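Dullow Practice for Hand-Held Gripper Recording

The Dullow Practice is a set of working rules for recording manual tasks with hand-held grippers, the kind a person carries through a job so that a robot arm can later learn from the movements. It covers how the tool is prepared, how printed markers are shown to its camera, how people share a floor while recording, and how finished recordings are kept or thrown away. It takes its name from Dullow, the workshop where the first version was pinned to a wall, and it remains one of the most readable documents in its field.

The text is short. It has 14 rules in three parts, and most of them fit on a single line. Readers who come to it from heavier safety standards are often surprised by how much ground it covers in so little space, and by how cheerful it is!

Background

Hand-held grippers spread quickly because they are light and cheap to build, and a newcomer can pick one up and be folding shirts with it within minutes. The trouble was that every group held them, started them and labelled their recordings in its own way. Two sets of recordings of the same task could turn out to be useless together, simply because one group had begun with the fingers open and the other with them closed.

Omid Ghaffari, who was running household-task sessions at Dullow, began writing down the things he found himself repeating to each new operator. Raffaele Villa, working on the receiving end at Nestitz, sent back a list of everything that made a recording hard to use. The two lists were merged over one winter, and the first shared version went round in December. Rivadeneira adopted it soon afterwards with a few changes of its own, described further down.

Part one: the tool

The first five rules deal with the gripper before any task begins. The operator opens and closes the fingers fully, looks for cracks or loose screws, wipes the lens and checks that the memory card has room. The grip surfaces inside the jaws are to be kept clean, with a dry cloth only. Vents on the housing must never be taped over, even when a label would sit there very neatly.

Rule 3 is the one people remember: "If you changed it, write it down." A swapped finger, a new strip of padding or a tightened screw all count, and the note goes in with the recordings made that day. Villa has called it the most valuable sentence in the document, and anyone who has tried to sort out a month of mixed hardware will see why.

Part two: markers and the start of a session

Printed square markers give the software something with a known size and pattern to look for. Under the Practice, a marker is shown to the camera at the start of each session and again after any knock or drop. A second person usually holds it, which leaves the operator free to keep the gripper steady.

The marker must be flat, clean and fully in view, with fingers kept off the printed squares. It should be held still, then turned slowly to a second face if it is a cube. Shiny lamination is discouraged — ceiling lights reflect in it and wash out the pattern. Large open rooms are perfectly acceptable, and the Practice asks for no special backdrop. Ordinary furniture, people at work and clothes waiting to be handled can all stay where they are, so long as the marker itself is easy to make out.
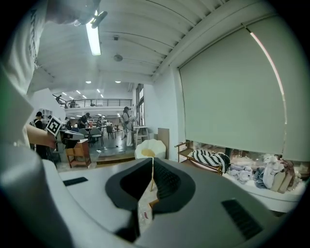

Part three: sharing the floor

The remaining rules are about people, and they are where the Practice is at its best. Several operators may record in one hall, each with an agreed patch of floor. Walkways stay clear, cables are routed along walls where possible, and anyone crossing a patch during a recording says so out loud. Operators are asked to put the gripper down between tasks. Arms tire sooner than most people expect, and tired recordings are jerky ones.

Everyone who may appear in a recording is told before it starts, and can ask for a stretch to be deleted without giving a reason. Deletion means every copy, including those already sent to a partner site.

Failed attempts are kept. A dropped sock or a missed handle is marked as a failure and filed with the rest, a rule that delighted the people training on the material and took a little getting used to for the people doing the dropping.

Variants

The Rivadeneira version adds a rest break after every 5 tasks and requires the marker to be shown at the end of a session as well as the start. Ukach, a smaller site working mainly with kitchen objects, uses the Dullow text unchanged but keeps a separate sheet on washing the fingers after contact with food.

Reception and limits

Operators have generally taken to the Practice, and the wall-poster version is much copied. Criticism has centred on what it leaves out. It gives no figures for lighting, says little about two-handed tasks, and leaves the naming of files to each site. Ghaffari has defended the first of these gaps, arguing that a rule needing a light meter would be skipped on busy days. Work on a two-handed supplement is shared between Dullow and Nestitz, and a draft is open for comment until Fri 25 October.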